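Nurketti Lunch Bag, Navy and White
Item 1243

The Nurketti is a zippered fabric bag intended for daily use at work or school. The body is navy blue with a white side panel, and the handle is a loop of thick braided cord in gray. The light gray zipper runs across the top and continues down the front. 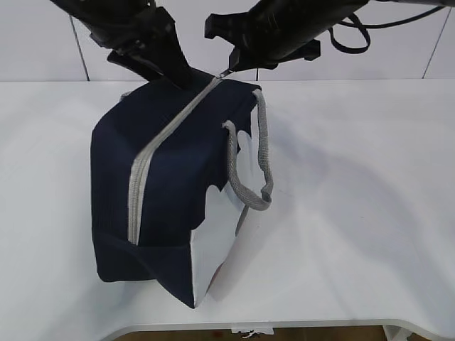
Bags are supplied by Bisuveo to schools, offices and clinics. The minimum order is two bags per color. Orders of 500 or more are packed by department on request – please include a distribution list with the purchase form.

Care: Empty the bag before cleaning. Wipe with a damp cloth and mild soap, and leave the zipper open until the lining is dry. Do not bleach or iron.

Replacement handles are listed separately under item 1180. Questions regarding institutional accounts should be directed to Rajkumari Thakur, Customer Accounts. The next price revision takes effect in April.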